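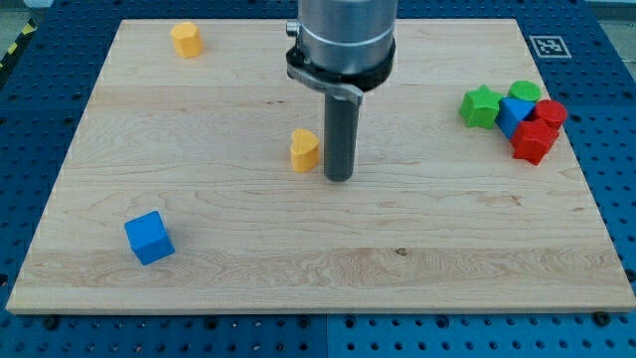

A yellow heart, a yellow cylinder and a blue cube on a planked wooden board.

Plain shapes, painted

The heart is the block that gets lost first. Fandano, which has made painted wooden blocks in Bikberg for long enough to have a drawer full of letters from parents, sells more single hearts than any other replacement piece. Cubes go under the sofa and come back. Hearts end up in coat pockets, under pillows and in other people's houses.

The company works from a long, low building behind the bus depot. The front third is a shop, with a counter, a rack of spare pieces sorted by colour and a low table where children can build while the adults look at prices. Behind a half-glazed door are the saws, the sanders and the paint room. The smell of sawdust reaches the pavement.

There are 41 shapes in the full range, which is called Flolline. Most customers never see all of them. The small set has cubes, cylinders, bricks and a couple of arches. The large set adds triangles, half-rounds, a bridge piece and the heart. Everything else is sold singly, including a thin wedge which was made for one nursery and stayed on the list when two more schools asked for it.

The timber comes from Krawczyk, a sawmill an hour's drive inland. It arrives in planks and is stacked indoors with thin strips between the layers so that air can get round it. Wood that goes to the saw too early will move later. A cube that was square when it was cut may not be square by the winter, and a child building a tower will find that out before anyone with a ruler does.

The cube is the simplest block to describe and one of the more awkward to make. All its sides must match, and all its corners must be right, or it will rock. The cutters check the first few from each batch by stacking them on a flat plate and looking at the gaps from the side. If light shows between two blocks, the saw is adjusted and the batch goes into the seconds bin. Seconds are sold unpainted by the bag, and local art teachers buy most of them.

Cylinders are turned as long rods and then sliced. The Flolline cylinder is short and squat. An earlier version was taller and looked better in the catalogue, but it fell over on carpet, and parents said so. The height came down. The diameter stayed the same so that the new ones could be used with the old, and the workshop has kept to that rule ever since. A block bought this year should sit properly on one bought for an older brother or sister.

The heart is cut from a solid piece on a bandsaw, following a template. The dip between the two lobes is the slow part. Sandpaper does not get into it easily, so it is finished by hand with a strip of abrasive wrapped round a dowel. A heart can be laid flat like a thick biscuit, or stood up and used as a tree or a person. Children tend to make it a person. In the shop, on the low table, hearts are usually found standing next to something, as if in conversation.

Colour is a subject on which the paint room has firm views. The yellow is a warm one, close to saffron. A sharper lemon yellow was tried for a season and dropped after it looked green under the kind of lighting used in schools. The blue is a bright royal blue and has hardly changed. Red has given the most trouble, as it shows every scuff, and the present red is the latest of several.

Each block gets a thin first coat, a light sanding and two more coats. The pieces dry on wire racks and are turned once, so that the marks from the wires fall on different faces and can be rubbed out. Paint should be thick enough to survive being dropped but thin enough to leave the edges crisp. Too much and the block looks as if it has been dipped in icing.

February is the busiest month for repairs and replacements. Families have had their Christmas sets for some weeks, and nurseries are checking their cupboards before placing orders. This year the workshop sent out 2,747 single pieces in that one month. The year before it was 3,179, and the drop is put down to a change in the box. The old lid was loose. The new one slides in a groove and stays shut when the box is picked up by the wrong end.

Buying a set

For a first set, fewer and larger is a sensible approach. A child who has just learned to stack needs cubes and bricks more than arches. The squat cylinder is useful early on because it can be rolled as well as stacked. Hearts and other fancy shapes can wait, though grandparents seldom agree.

Look at the edges. They should be slightly softened, with no splinters and no ridge of dried paint. Put two cubes together and turn one of them. If the faces still meet neatly after each turn, the cutting is good. Weight tells you something too. Solid wood has a certain heft, and a tower made from it stands up better to a passing sleeve.

Old sets are often worth having. Charity shops and school fairs are the usual places. Chips and dents do no harm to the building, but be wary of very old painted toys when you have no idea what is on them, and leave flaking paint alone altogether.

What to build on

Carpet is comfortable to sit on and poor to build on. A table works well but puts small children at the wrong height. Many families use a board, which gives a firm, level surface and can be slid under a bed with the unfinished castle still on it, if the bed is high enough.

Pale, plain wood is a good choice. Bright blocks show up clearly against it and a little grain does no harm. A few streaks or a small knot will be taken for a river or a pond sooner or later. A board made of several planks should be run over with the palm of the hand before buying, to feel for steps at the joins. An oiled surface marks less than a bare one and can be oiled again when it looks dry.

Cleaning is simple. Wipe the blocks with a damp cloth and dry them straight away. Do not soak them and do not put them in the dishwasher, where the joins between paint and wood will open up. Blocks which have got wet should be spread out in a cool room, well away from the radiator, and left until the next day.

Fandano's shop in Bikberg sells the small and large Flolline sets, bags of unpainted seconds and single pieces in all colours. Replacement hearts are kept in a jar by the till.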